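The standing desk can wait

Every September the furniture people decide we've all been sitting wrong. This year it was a catalogue from Zudley, addressed to the previous tenant, and on page 3 a man in very clean socks was typing on his feet next to a bowl of lemons. The desk was $1,177 before delivery. It goes up and down at the push of a button and apparently remembers four of your favourite heights. I have one favourite height, and it's the height of a chair.

I've been working from home in Brumeldale long enough to have had most of the gear pitched at me. The kneeling stool, the wobble board, the cushion with a hole in it. Each one arrives with the same claim, that your back hurts because you don't own this yet. My back hurts when I've spent six hours finishing something I should have started the week before. I'd like to see the desk that fixes that.

My brother-in-law Nimal Ekanayake bought one anyway, from the Herath showroom out at Vadgate. He's a sensible bloke and I expected a sensible review. What I got, over the first fortnight, was a series of text messages about his energy levels. By the end of the month the messages had dried up. I asked him straight out at dinner how often he stands and he said "when I'm on the phone", and then my sister laughed for quite a long time.

To be fair to him, I had a go. He was away for a few days and offered me his study. I stood for 42 minutes the first morning and got a good bit of email done. Then my feet started to ache, so I leaned on the desk, and once you're leaning you may as well be at the pub. I sat down after lunch and stayed there.

The motor's quiet, I'll give it that. The top is a decent size and my coffee didn't spill on the way up. But there's a faint shake in it at full height when you type with any conviction, and I noticed it every time the monitor did.
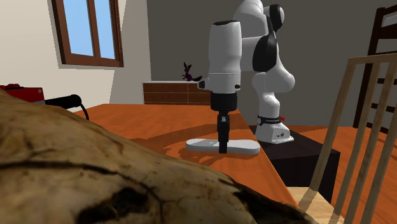

What the brochure says

I read the whole thing, small print included, so you needn't. It promises better focus, better mood and "a more dynamic relationship with your workspace". There's a little number beside the mood claim, and I followed it to the back page hoping for a study. It led to a customer survey run by the shop. 115 people who had already paid for the desk said they were happy with the desk. I'd have said the same with that much money gone.

The calorie claim is on there too, in a green circle, with no number at all beside it.

What I do instead

I get up and put the kettle on. I walk to the letterbox, which is how I ended up with the catalogue in the first place. If the weather's fine I'll do a lap of the oval and come back by the bakery, and whatever good the walk did me gets undone there for $3 or so.

My table came from a garage sale. It's a touch too low, so it's up on blocks, and the chair has been re-covered once. If somebody can show me a proper reason to change, I'll look at it. Nimal says I can have his at half price.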